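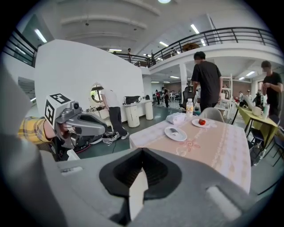 One parent wrote after the June meeting to ask whether the students would not learn more by programming a finished arm than by recording table-laying by hand. The question was a fair one, and the club has taken time to answer it.

26 December 2021

The Orkedus student club has worked this year on a single household task: clearing and setting a dining table with hand-held grippers. Each member holds a gripper, carries out the task at an ordinary pace and then labels the recording. The target for the year was 1000 recordings. The club closed the term with 641, of which 270 were set aside for poor labelling.

Those 270 are the best reply to the parent's letter. Members who had rushed through a plate or a napkin had to watch their own work again and say exactly where the grasp began -- a duller job than programming, and a more exacting one.

The remaining recordings will go forward to the Vukell student round. Programming begins next term on the Emar arm, with the first 100 recordings relabelled beforehand. Members are asked to return all chargers before then.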